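Mardale Color Sorting, README

Welcome, and thank you for taking the time to read this before you download anything! Mardale is a collection of 1180 short recordings of one very ordinary chore, putting small colored pieces into bowls, and it grew out of my long-standing fondness for tidy drawers.

What you get
The recordings are grouped into 118 sessions, and each session has its own folder with a plain text list of the pieces and bowls used. The layout changes between sessions, so please read the list first.

Notes on the bowls
I went back and forth for most of February over what to call the colors, and I settled on the simplest names I could (blue is blue, whether the dish is big or small). Teal gets its own label and so does green, even though the two can look like cousins. The purple bowl leans toward magenta, but it's "purple" in the lists, and the off-white pair at the near side of the table are both "white." Red strips lying on the bare wood are labeled "unsorted." Corrections are very welcome, so do write!

Ildikó Halász
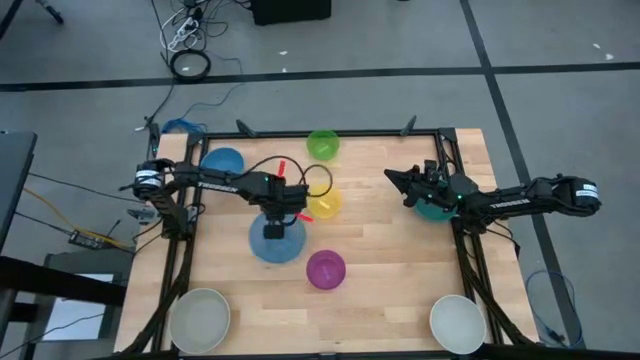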